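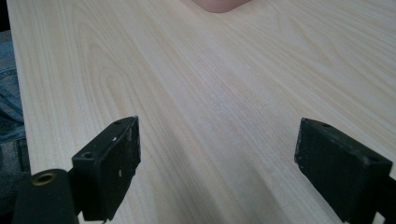 How to Clean and Care for a Light Wood Table

Posted by Flor Ccori, Fri 20 June

Pale tables show crumbs less than dark ones do, but they show stains more. The routine below takes a few minutes a day and one longer session in February, when the heating has been on for months.

What you need

Two soft cotton cloths
Mild dish soap
Warm water
Baking soda
Furniture wax, if your table is waxed

Step 1. Find out what finish you have

Put a drop of water on the underside. If it soaks in and leaves a dark spot, the wood is oiled or bare. If it sits on top, there is a sealed finish and you can skip the wax. My last table came from a shop in Garkley and the label said only "natural," so I had to test it.

Step 2. Dust first

Wipe with a dry cloth before any water touches the table. Grit dragged around under a wet cloth leaves fine scratches.

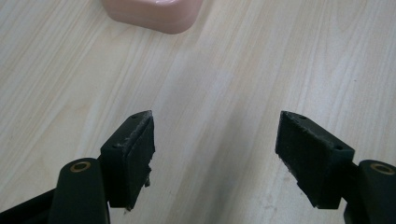

Go with the grain and shake the cloth out over the sink when it fills up. Don't use paper towels, as some are rough enough to dull a soft finish.

Step 3. Wash

Add a few drops of soap to a bowl of warm water. Wring the cloth until it no longer drips. Wipe one section at a time, then go over it with the second cloth and plain water. Dry it right away.

Step 4. Treat marks

For cup rings, mix baking soda with a little water and rub gently with a fingertip. Stop if the color starts to change. Ink is harder. Teófilo Restrepo, who refinished my desk, told me to leave it alone unless I was ready to sand.

Step 5. Check under a low light

Hold a lamp near the edge and look across the surface. Streaks and missed dust show up much better this way.

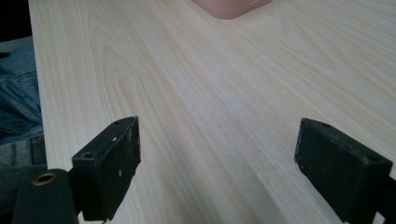 Light wood grain seen from a low angle.

Wipe any streaks with a barely damp cloth. If you are waxing, wait until the next day, use a thin coat, and buff after 2 hours.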